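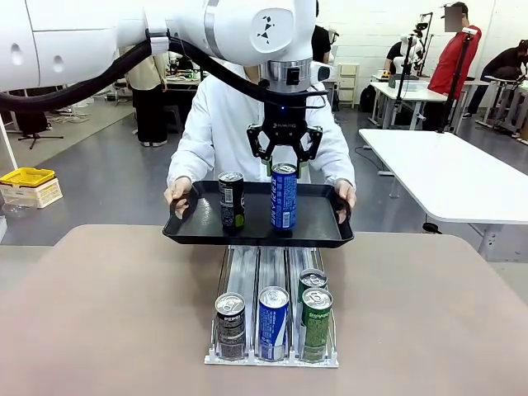
I promised in my last post that I would write up the can job properly, and then December came and went, and the garden needed doing, and you know how these things go. So it is Sunday, August 23, 2020, it's raining on the tomatoes, and I have a pot of tea and no excuses left.

For anyone new (hello!), I spend more evenings than I should at Mollano, which is a shared workshop with decent heating and a very forgiving attitude to people who leave their screws everywhere. Carys Gwynne and I have been building what we call Joltar, which is a grand name for a program that tells a robot arm how to shift drinks cans between a tray and a rack. The name comes from the first week, when every single movement ended in a jolt. It is a good deal smoother these days but the name has stuck, and it's all over the file names now so I daren't change it.

Why cans? Well, Carys wanted to do eggs. I talked her down from eggs. Cans are cheap, they're all more or less the same shape, you can drink the ones you haven't dented, and they are much harder to pick up than you'd think. They're smooth and slippery, and the part you would most like to hold is the part with the ring pull on it. Come in from the side and you knock over the neighbours. Come in from the top and you have to get the fingers either side of the rim quite precisely, with only a whisker to spare before one of them lands on the lid with a horrible clonk.

We settled on coming in from the top. The rack more or less decided that for us, as it has three lanes with wire and clear plastic between them and there just isn't the room to go in sideways. We'd tried another rack before this one, a Festeser that Carys had at home, and it was a lovely solid thing but the lanes sloped so steeply that the cans set off on their own before the fingers had properly let go. I spent a whole evening trying to fix that in code before Conceição Carvalho wandered over with a biscuit and asked why we didn't just use a flatter rack. Thank you, Conceição. You might have come over sooner.

The tray has been its own saga. My first plan was to have it sitting on the table in a marked spot, with tape corners and everything, very tidy. That worked a treat and was also completely boring, so then we moved on to having a person hold it, which is where all the fun is! People sway. You don't notice it in yourself at all, but try holding a tray with a couple of full cans on it at arm's length and staying perfectly still, and you'll find your hands drifting about like a boat on a pond. The program used to look once, decide where the can was, and then go there with total confidence, by which time the can had gone somewhere else. Now it keeps looking on the way down, and slows right up for the last 300 millimetres, so it has a chance to change its mind.

(Yes, I know 300 is generous. Carys thinks it makes the whole thing feel like waiting for a lift. I've had a can of pop down my front and I'm keeping it where it is.)

The grip itself took longer than anything. Too loose and the can slides out as soon as it clears the tray, too tight and you get that awful little tick as the side goes in. We began with empties and were terribly pleased with ourselves, and then put full ones in and had to start again more or less from scratch. An empty tells you nothing useful, it's practically a leaf. What helped in the end was closing the fingers in two goes: a gentle one to settle the can upright, a tiny pause, then a firmer one before lifting. It adds hardly any time and the dents have nearly stopped.

I've kept a log, because I am that sort of person. As of last week we have 2,421 tries written down, and 341 of those went in the "no" column. That sounds like a lot of noes, but a good half are from the Festeser days, and there was one dreadful afternoon when I'd typed the rack height in wrongly and didn't spot it until I had been glaring at the gripper for an hour. I left those in. It didn't seem fair to take them out.

Black cans are still the awkward ones, by the way. The bright blue and green ones get found straight away, but the dark ones can vanish a bit against a black tray, and then the arm hovers about looking as if it has walked into a room and forgotten what it came for. Carys would like a different coloured tray. I would like to work out what's going wrong first, and we've agreed to disagree until I've had one more go at the lighting.

After that we want to try it with bottles, which Meredith has very kindly been saving for us under the sink at the café. The lids are a completely different size, so the finger spacing will all have to be done again. I'll post the numbers when I've got some, and if anyone has managed bottles with a plain two-finger gripper, please do leave me a comment and tell me how you set yours up.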